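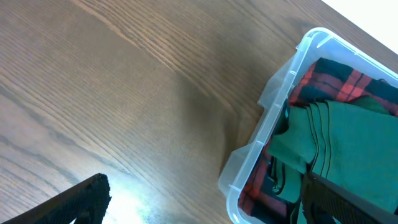 Sornirberg changes textile drop-off rules, ends loose-bag collection

Sornirberg will stop accepting household textiles in loose bags under revised collection rules published 8/25/26. Residents who use the municipal drop-off counter will have to bring clothing and linens in a rigid, reusable container, which staff will empty and hand back at the counter.

The rules cover clothing, bedding, towels, curtains and table linens. Shoes, pillows and foam-filled items are handled under a separate contract and are not affected.

The town's waste services office said the change follows a trial that ran through March at the Favach depot. During the trial, 397 households delivered textiles in rigid containers while other users continued to deliver in bags. Material from the two groups was weighed, graded and recorded separately.

According to the office's report, 9 percent of the material delivered in containers was rejected at grading, against 16 percent of the material delivered in bags. The main grounds for rejection in both groups were mildew, oil contamination and mixing with non-textile waste. The report attributes most of the gap to moisture. Bagged material is often left outside the depot overnight and absorbs water through tears and open necks, and one damp item can spoil the rest of a bag before it reaches the sorting line.

"The grading standard is the same for both groups," said Emlyn Lloyd, who wrote the report. "What changed was the condition of the material when it reached the table."

The trial handled 1678 kilograms of textiles in total. Lloyd said the quantity was large enough to compare rejection rates but too small to support conclusions about individual fiber types. Wool and wool blends in particular were delivered in low volumes, and the report gives no separate figures for them.

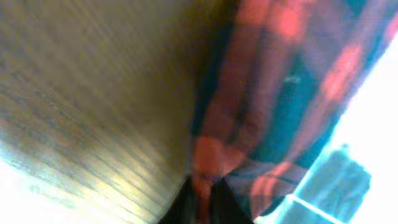
Under the new rules, items must be dry and free of oil, paint and solvent. Torn or stained items will be accepted if they are dry, and will be graded for fiber recovery. Residents are asked to close zippers and to tie matching items together. Buttons and other fasteners do not need to be removed.

Containers may be of any make. They must have solid sides and must be light enough for one person to lift when full. Lids are recommended in wet weather but are not required. Cardboard boxes will be turned away, as will laundry bags, mesh baskets and folding crates with open sides. Staff will not store containers for later pickup, and any container left at the counter at closing will be treated as abandoned.

Graded material will continue to go to two buyers. Uvinetti, which runs a resale and export business, takes items in wearable condition. Lodhi takes the remainder for shredding into insulation felt and wiping cloth. Both contracts set a moisture limit, and loads above that limit can be returned at the town's expense. The report says returned loads were the largest avoidable cost in the textile program last year but does not state the amount.

Lodhi also asked the town to separate woven from knitted fabric at the first sort. The two behave differently in the shredder: woven cloth such as shirting, flannel and sheeting opens more slowly and tends to leave short lengths of unopened yarn in the output. The waste services office has agreed to make the separation on its own line. Residents will not be asked to do it at home.

The street-side textile banks at the Favach depot and the rail station will be locked when the rules take effect, and removed once the hauling contract for them expires. The banks accept bags only and cannot be monitored for moisture. The office is considering a covered counter near the station as a replacement, but no site has been approved.

Residents who cannot travel to the depot may book a home collection. Crews will bring a container to the door, transfer the items and leave with the container. The booking form will ask for an estimated weight and whether the address has stairs. Collections will be grouped by postal district, and the office expects longer waits in outlying areas.

A grace period will apply at the counter. While it runs, bags will be opened and inspected on arrival, and dry material will be moved into a depot container by staff. Bags containing wet material will be refused. The end date of the grace period will be posted at the depot and printed on the next waste services bill.

The full report, including the grading sheets from the trial, is available on request from the waste services office.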